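Section 4. Surface Preparation and Oiling

This section covers the application of Kellura two-part hardwax oil to interior timber tops. Read Section 2 (Storage and Disposal) before opening either can. Exterior work is covered in Section 9.

4.1 Before you start

Room temperature must stay above 60 degrees F during application and overnight. Do not apply over varnish, polyurethane or silicone polish. If the earlier finish is unknown, strip to bare wood.

You will need:
Kellura Base and Kellura Hardener
Skinitz sanding discs, 80 and 120 grit
White Dralline pad
Lint-free cotton cloths
Nitrile gloves and a respirator with organic vapor cartridges

4.2 Sanding

1. Remove hardware and fill any screw holes. Let the filler cure fully.
2. Sand the whole face with 80 grit, moving with the grain. Overlap each pass by half a disc.
3. Vacuum the surface and the edges.
4. Sand again with 120 grit. Stop there on oak and ash. Finer grits close the pores and the oil will not take evenly.
5. Sand end grain by hand with a block, one grit finer than the face.
6. Vacuum, then wipe with a cloth dampened with water. Wait until the top is dry to the touch.

Note: Water raises the grain slightly. Knock it back with a worn 120 disc — light pressure only.

4.3 Mixing and application

1. Stir the Base for two minutes. Scrape the bottom of the can.
2. Add one part Hardener to three parts Base by volume. Mix only what can be used within four hours.
3. Pour a small amount on the surface and spread it with the Dralline pad, working in sections no wider than your reach.
4. Leave for 7 minutes.
5. Wipe off all excess with a clean cloth. The surface should feel dry, with no film left behind.
6. Treat the edges and underside the same way. A top oiled on one face only may cup.

CAUTION: Oil-soaked cloths can ignite without a flame. Lay them flat outdoors to dry, or submerge them in water in a lidded metal container.

4.4 Inspection

View the surface at a low angle under a single light. Dull patches mean the wood has absorbed unevenly and need a second coat after 24 hours. Shiny patches are excess oil. Buff them with a dry pad, and use a little fresh mix if they have begun to set.

Reddish-brown wood with darker streaks in the grain:
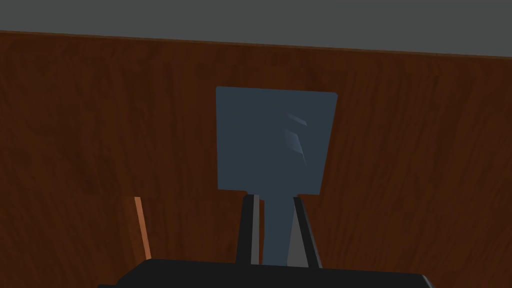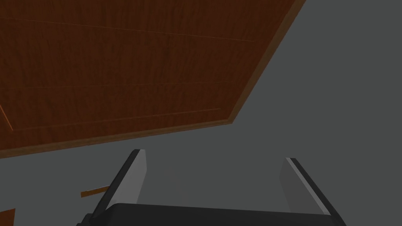
Kellura Finishing Guide, Issue 7, page 31

4.5 Curing

Keep the top free of water for two days and free of rugs, mats and appliances for seven. For worktops next to a sink, see the Barros edge sealer instructions in Section 6.

Technical review: Soo-ah Shin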